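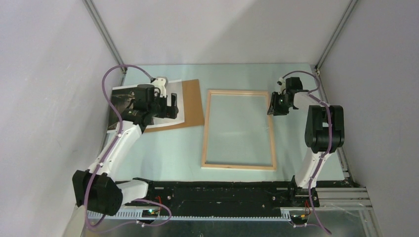
Cell from above: print and cardboard on the left, frame in the middle, both arms on the rail.

Two arms, one picture frame: planner question (and some good news)
Posted Saturday, January 24, 2026

railrat
Been meaning to write this up for ages! The job is putting a print and its cardboard backing into a light wood frame with two arms. I moved the whole stack over to Torus last week and the motion planning is so much nicer (30 ms replans with both arms in the collision model, I keep rerunning it just to watch the log). My question is about the paper. Right now I model the sheet as a rigid plate 5 mm thick. Fine for approach, bad the moment a finger gets under a corner. What do you all do?

mintbench
Love this. Drop the plate as soon as you have contact and switch to a force threshold on the wrist. Planner gets you close, controller does the rest.

ok_zorndale
Disagree with mintbench, at least for thin stuff. A sheet of paper gives you next to nothing at the wrist, you'd be thresholding on noise. We did sheet pickup in the Zorndale lab back in June and ended up sliding the sheet over the edge of the cardboard first, then pinching. In your shot it already overlaps the cardboard, so you're halfway there!

mintbench
Fair, paper is worse than the felt I work with. I'd still want force control for seating the backing though.

railrat
Sliding sounds great, trying that tonight. How are you finding the sheet edge? The print is really dark and my segmenter likes to return the photo area and ignore the white border.

ok_zorndale
Fit a quad to the outer contour and check it against the known paper size. Ustia has a node for it, 9 lines of config.

cable_guy_16
Side question, are those purple cables in your collision model? The loop at the left wrist goes out pretty wide.

railrat
Nope, just a fat capsule on each wrist. Costs me some reach near the corner post.

cable_guy_16
Try the Jayawardena branch, it does a swept hull per joint range. Slow to build but you only do it once.

railrat
Ooh, cloning it now. Will post timings.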